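3.2 Collection in lived-in rooms

All demonstrations were recorded with the hand-held gripper described in Section 3.1. The operator holds the tool by its handle, moves it to the object, closes the fingers and carries out the task at normal working speed. No robot is present during recording. The camera is fixed behind the fingers, so both fingertips stay in view through the whole approach, and the same camera and finger parts are later fitted to the arm at Liltau for testing.

We collected 762 demonstrations in 20 homes and small offices in Horkcombe and Ireck. Each site was visited once. Operators were asked to leave desks and shelves as they found them, apart from moving anything that could spill or break if knocked. Earlier work in our group (Salazar and Calimlim, the Fashola set) used cleared tables with a plain backdrop, and policies trained on that set tended to drift towards bright packaging when tested on a normal desk. We wanted the clutter in the training data from the start.

The desk tasks use everyday objects that are already at the site. For the mouse task, the operator starts with the fingers open and the mouse between them in the camera view, moves forward, grips the body from the sides and shifts it to a new spot on the desk. Figure 4 shows the view at the approach stage. The target is dark and glossy and lies on a pink printed pad, while the area behind it holds a router, a drinks can, a detergent jug, loose cables and a remote control. None of these background objects is labelled. The policy receives only the image, the finger opening and the estimated tool pose.

Two practical points affected the quality of the data. The first is lighting. Desks near windows gave images with washed-out areas on one side, and we kept these unless the target itself was lost. The second is tracking. Pose estimates were poor when the camera faced a plain wall at close range, and good when shelves or other fixed structure filled part of the view. We discarded 11 demonstrations for tracking loss - all of them from narrow hallways - and 5 more in which the operator's free hand covered the target.

Ambrose and Dalisay checked every remaining recording by eye and marked the moment of first contact. Where their marks differed, Soriano made the final choice. These marks are used only for the timing analysis in Section 5 and play no part in training. 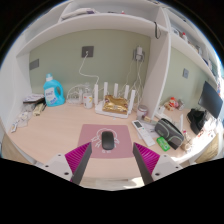 Figure 4. Gripper camera view in the mouse task, with the mouse between the open fingers on a cluttered desk.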